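Search this repo... Go to file

31st July, by Knut Steinbach

# Tidmont bench set: README and buying notes

Hi, and thanks for looking in! The README started as a list of folders and grew into the thing people kept emailing me for, namely what to budget if you want to build a bench like ours. So the data part is short and the money part is long.

## What you get

Recordings of arms working at a white table, with bags, plastic sheet and lengths of thin tubing. Each recording comes with camera video, joint positions and gripper state. Start with `sample/` before you pull the whole set (it's big, and my server is slow).

## How we split the money

I plan in 100 shares, which makes it easy to scale to whatever you've got. Our first plan gave nearly everything to the arms and left 3 shares for cables, mounts and spares. Please don't copy that! Second time round:

- arms and controllers: 58
- grippers and flanges: 14
- cameras and computer: 12
- table, wall panels, lights: 6
- cables, spares, shipping: 10

We got quotes from Imbridge and Ndlovu. Imbridge was cheaper on paper but quoted the grippers without the flange, the cable or the mounting screws, and by the time I'd added those back in the two were nearly level. Ask for one line per part — it's dull reading and it saved us a second order.

## Lead times

Arms came in seven weeks. Grippers took longer, and if you order after the start of December you can forget about that year. Zunen sells spare gripper cables off the shelf, so I'd put two per gripper in the first order. A cable that loops back to the wrist gets bent all day long, and I'd much sooner have one in the drawer.

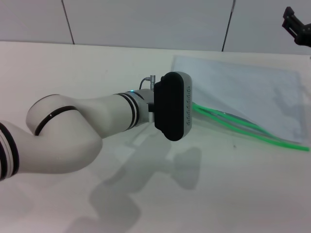

Warranty is the other one to look at early. We paid for 36 months on the arms and only the standard cover on the grippers, and I'd do it the same way again. A gripper is something you can swap over lunch. An arm has to be crated up and shipped, and then your whole plan slides.

Consumables hardly cost anything, but give them their own line anyway (plastic sheet, bags, tubing). Ours got lumped in with office supplies and I spent a silly afternoon digging the receipts back out.

## Still to do

- price list for the Ndlovu service contract
- the `calib/` folder needs its own notes
- a cheaper one-arm version of the plan, if anyone wants it

Contact: Knut Steinbach, Tidmont bench | © Tidmont | Back to top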